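# Fitted sheet won't stay on the corners of a deep mattress

Posted in Home and Laundry, 5 December 2020

I've got a queen bed with a new mattress and none of my old fitted sheets will hold on to it. 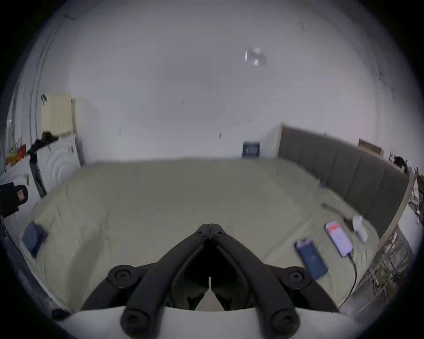 Reply from wattle_lane

Measure the depth of the mattress before you do anything else, and measure it with the topper on if you use one. Most people asking this have bought a thicker mattress and kept their old sheets. The label on a fitted sheet normally gives a wall depth, sometimes called pocket depth or drop. If the wall on the label is the same as the mattress or smaller, it will never stay put, whatever you clip on to it. You want the sheet to go down the side and then tuck under by a good hand's width all the way round.

Can you tell us the depth, what the sheets are made of, and whether they fitted before you washed them?

Original poster (jodlow_renter)

Should have put all that in the first post, sorry. Longer version.

The mattress is a Dalisay pillow top, bought in August when we moved to Jodlow. It's a fair bit thicker than the old one. I haven't got a tape measure at the moment but I'll borrow one. The sheets are cotton, two sets, both several years old. They went on the old mattress with no trouble. On this one I can get three corners on and the fourth pulls one of the others off. If I do force all of them on, the top corners have come away by morning and the sheet is in a heap in the middle.

I've been washing on warm and putting them through the dryer on the hottest setting because we don't have a line here, only a small balcony. I don't know if that matters.

What I'd like to know is whether I can make the old sheets work with straps or something, or whether I have to buy new. A set in the shop at Wancombe was $75, and I'd want two. I saw another at $329, which I'm not paying for a sheet.

Reply from pegbasket

Just use a flat sheet. Hospital corners. My mother never owned a fitted sheet in her life and her beds were perfect. You can get flat sheets at the op shop for next to nothing.

Reply from millpond_4

Your problem is two things at once, the depth and the dryer.

Cotton shrinks. Most of it happens in the first few washes, but high heat in a dryer will keep taking a bit more, and it also wears out the elastic. Turn one of your sheets inside out and look at the hem. If the elastic is wavy and doesn't spring back when you stretch it, or you can hear it crackle, it has perished. No clip will fix that, although new elastic will.

Straps are worth trying if the sheet does reach under the mattress at all. There are a few kinds:

- Short straps that go diagonally across each corner underneath. You need four. They're cheap and easy to fit, and they suit a sheet that is nearly big enough.
- Long straps that run corner to corner and cross in the middle under the mattress. These hold better but you need a second person to lift the mattress, and they have to come off each time you change the bed.
- A band that goes right round the outside of the mattress like a belt. I had one from Taltasance and it was all right on a smooth-sided mattress. It slid down on one with handles.

Check the clips before you buy. The metal ones with teeth will make holes in thin old cotton. The plastic ones with a rubber button are gentler.

If you can sew a straight line, you can also extend the sheets. Unpick the elastic, sew a strip of any similar cotton around the bottom edge, and put new elastic in the corners. An old flat sheet gives you plenty of fabric. It doesn't matter if the colour is off as it ends up underneath. I did this with a set I liked and got another few years from it. It took an afternoon, mainly unpicking.

For putting it on, start with a top corner, then do the bottom corner diagonally opposite, then the other two. The last one is much easier that way than going round the bed in order. The label or the side seam should tell you which is the long side. Getting the sheet on sideways is common with a queen and gives you exactly the "three corners on" trouble, so rule that out first.

If you do buy new, ignore thread count. A 900 thread count sheet with a shallow wall is no use to you. Look for "deep" or "extra deep" and then check the measurement anyway, as the words mean different things in different shops. Wash on cool or warm, and if you have to use the dryer use low heat and take the sheets out while they are slightly damp. A clothes airer on the balcony will finish them off.

Original poster (jodlow_renter)

Thanks. Checked the elastic. One set is gone completely, wavy all the way round like you said. The other still springs back. I also had it on sideways at least once, going by the label.

I'll get the short corner straps for the good set and buy one deep set for now. Might try the sewing on the dead one later, if I can borrow a machine. Does the strip need to be pre-washed?

Reply from millpond_4

Yes, wash and dry it first, the same way you'll be washing the finished sheet.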